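Drideo – Humanoid platform for household and light shop-floor trials

Home / Products / Research platforms / Drideo

Drideo is a full-size humanoid for teams that want to test chores in normal rooms. It is offered for sale or for rent by Prorker. It comes with two arms, two multi-fingered hands, the Stilus control software and two days of training at your place.

Please read this page to the end before you ask for a quote. We get many messages from people who would like a robot that cleans the kitchen while they are at work. Drideo can not do this, and we do not know a machine on the market that can. What it can do is written below, together with the parts where it still fails.

Who is it for

Our customers are mostly university labs, appliance makers who want to know if a door handle can be used by a machine, and small workshops with repeated handling work. If you have a budget for research and one person who can give it at least half of the working week, Drideo is a good choice. If you need a helper who saves you time from the first month, please wait with the purchase.

What it does today

The list is from our own test apartment and from reports which customers agreed to share. We say "reliable" when the task can run through a full morning with a supervisor in the room who has nothing to do.

Reliable:
– Opening and closing a refrigerator door with a bar handle
– Taking a bottle or a closed box from a shelf at chest height and putting it on a table
– Wiping a flat table top with a cloth that was placed in the hand
– Moving parts from one tray to another, if the parts are rigid and not shiny
– Pressing large buttons and turning rotary knobs

Works, but a supervisor must help sometimes:
– Loading plates in the lower rack of a dishwasher
– Putting shopping from a bag on a table (the bag is the problem, it falls together)
– Hanging a towel on a hook
– Sorting screws by length, when they lie separate

Not yet:
– Folding shirts at a speed which makes sense
– Washing a pan by hand
– Cutting food
– Making a bed
– Anything on stairs

The refrigerator

Customers ask about this task more than any other, so we give it a little more space. A refrigerator looks simple, but the seal holds the door strongly at first and then lets go at once. A robot which only pulls will make a jerk backward. Drideo measures the force in the wrist and reduces the pull when the seal opens. Johanna Steiner in our application team tuned this part over one winter, and she ran 1089 door cycles on three different appliances before we put it in the "reliable" list.

Before every run the robot should stand a little to the side of the appliance with both hands free in the air and the table within reach of the arms. From this position it has space to swing the door and to turn to the table without a step. 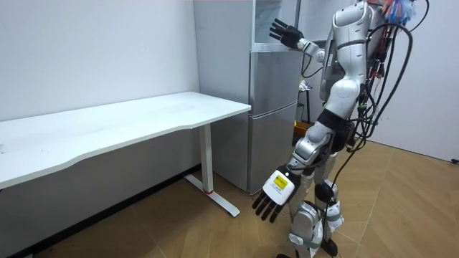
Hands

The hands are made by Hämmerli and are delivered mounted and calibrated. The fingers are jointed and the open hand can spread wide enough for a two-liter bottle. Fingertip pads are wearing parts. Please order a second set with the robot, the delivery time for single sets is long.

With wet objects the grip is weaker. We recommend the rough pads for kitchen work and the smooth pads for trays, paper and packed goods. To change all pads you need a small hex key and some patience.

Power, cables and safety

Drideo works with cables. Power and data go from the back of the robot to the cabinet, and the cable set must be long enough to hang in a loose curve when the robot turns. A cable which is too short pulls on the shoulder and the arm then misses its target by some millimeters. This is the most frequent reason when a customer calls us in the first weeks.

A battery pack is in preparation. We will give a date when it has passed our own tests, and not before.

The emergency stop is wired and must be in the hand of the supervisor or on a table next to this person. No children or pets in the room during operation. The robot does not notice a cat.

The room

You do not need a special laboratory. Hard floor is best – wood, tile or vinyl. Thin carpet is possible, thick carpet is not. Please consider the following points:

– Free passage of at least 700 mm between furniture on the way of the robot
– Working depth of 600 mm on the table, deeper tables can not be reached to the back edge
– Even light, without direct sun on glass doors (reflections disturb the object recognition)
– A socket with its own fuse

A height-adjustable desk is useful because you can find the right working height for each task. Most of our customers end a little higher than for a sitting person.

Software

Stilus runs on the computer in the cabinet and is operated from a browser. You can guide the arms by hand to show a movement, record it, cut it and play it again with corrections from the cameras. There is also a programming interface for teams who write their own controllers. Updates are free during the first year. Later there is a yearly fee, which is written in the quote.

Recordings stay on your machine. We only receive data if you send us a problem report, and you can see before sending what is inside.

On the shop floor

Rupert Wieser is responsible for our workshop customers and his advice is usually the same: begin with one tray and one part. A fixed arm on a table is faster and cheaper for nearly all single tasks. Drideo becomes interesting when the same machine shall do several small jobs at different places, for example to fill a feeder, to take finished parts away and to wipe the surface between. Even then, a trained person does it faster today. We can run your parts in our test room before you decide. Send us twenty pieces of each kind and we return them with a video and a short report.

Rental

The minimum period is two months. Rental includes transport, installation, training and one visit for maintenance. If you buy the robot afterward, half of the rental is deducted from the price. Units for summer projects are reserved until the end of July, for later dates we still have free places.

Included in delivery

– Drideo with two arms and two hands
– Control cabinet and cable set
– Emergency stop with holder
– Stilus license for one installation
– Lifting frame for transport and service
– One set each of rough and smooth fingertip pads
– Printed manual in English and German

Questions and quotes

Please write to us which task you have in mind, what surface the floor has and, if possible, add a few pictures of the room. Johanna Steiner answers questions about household tasks, Rupert Wieser about workshops. You normally receive an answer within three working days.

Page last changed: 24/05/2019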